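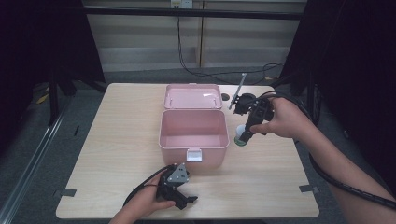
Yen-ting Wu nos escribió en marzo que había pasado media vida evitando escribir a mano delante de otras personas, y que después del primer curso volvió a mandar cartas. Le pedimos permiso para contarlo en esta página y nos lo dio, con la condición de que añadiéramos que las mayúsculas todavía se le resisten.

Quiénes somos

Skeris es una escuela de caligrafía y dibujo. Damos clase a adultos y, por las tardes, a jóvenes a partir de 12 años. Empezamos en la planta baja de una antigua papelería, en la calle Bandurberg, con un solo grupo y las plumillas que habían quedado en los cajones de la tienda. Hoy seguimos en el mismo local, con una sala más y un pequeño almacén de papel.

La escuela la abrió Tsz-kin Cheng, rotulista de oficio, que durante años pintó a pincel los letreros de comercios del barrio. Cuando los encargos empezaron a escasear, varios clientes le preguntaron si daba clases. El primer curso fue de letra itálica y duró siete semanas. Esa duración se ha mantenido en todos los cursos de iniciación.

Qué enseñamos

El programa de caligrafía se organiza por alfabetos. Se empieza por la itálica, con pluma de punta ancha, y se trabajan las 26 letras por familias de trazo, no por orden alfabético. Después se puede seguir con la redonda, la gótica de fractura o la inglesa. La inglesa pide plumilla flexible y otra postura de la mano, y recomendamos dejarla para el segundo año. Quien ya tenga base puede hacer una prueba corta y entrar directamente en el nivel que le corresponda.

También hay un curso de rotulación a pincel - el más físico de todos, se trabaja de pie - y otro de letra corriente para quien solo quiere que sus notas se entiendan.
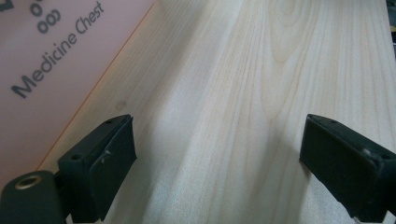

El curso de dibujo nació como complemento del de caligrafía. Muchos alumnos dominaban la letra pero se bloqueaban ante una línea sin renglón. Por eso las primeras sesiones se dedican a seguir líneas que ya existen: un pliegue de tela, una raíz, la veta de una tabla clara como la de la foto, con sus arcos alargados metidos unos dentro de otros y esas líneas más tenues que se van abriendo por el resto de la madera. Se dibuja a lápiz duro, despacio, y sin sombrear. El sombreado llega en la segunda parte, junto con la tinta aguada.

Los grupos son reducidos y cada alumno conserva su sitio durante todo el curso. No ponemos notas. Al terminar se entrega una carpeta con los ejercicios corregidos y una hoja de observaciones del profesor.

Materiales

La escuela presta plumas, plumilleros y tinteros durante el curso de iniciación. El papel va incluido en la matrícula: un bloque de 30 hojas de papel pautado Chien y unas cuantas sueltas de mayor gramaje para el trabajo final.
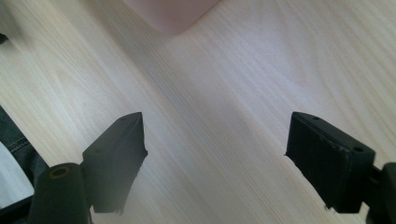

Para los cursos avanzados cada alumno trae su material. Tenemos a la venta tinta de nogalina Narkar, que preparamos aquí en frascos pequeños, y plumillas de varios puntos. Se puede comprar en otro sitio sin ningún problema; en secretaría damos una lista con las medidas y los tipos de papel que funcionan bien con cada tinta. Las tintas acrílicas no se admiten en las plumas prestadas.

Encargos y archivo

Además de las clases hacemos trabajos por encargo: sobres, diplomas, árboles genealógicos y rótulos interiores. Los plazos dependen de la época del año. En mayo y junio conviene escribir con bastante antelación, por las bodas.

El archivo reúne más de 200 muestras de rotulación comercial, casi todas donadas por familias de antiguos comerciantes. Hay plantillas de carnicerías, tarifas de peluquería y una serie de carteles de rebajas a dos tintas.
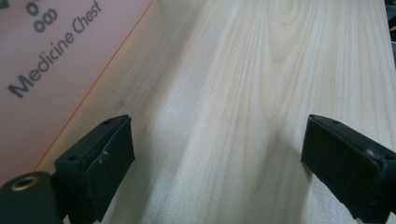 Se puede consultar con cita previa, también sin ser alumno. Las piezas no salen de la escuela, pero se permite calcarlas con papel vegetal. Si tiene en casa letreros o cuadernos de muestras y no sabe qué hacer con ellos, escríbanos antes de tirarlos.

Visitas

La secretaría abre por las tardes, de 16:00 a 20:00. Durante el curso se puede asistir a una clase suelta de iniciación antes de matricularse, siempre que quede sitio. En agosto cerramos.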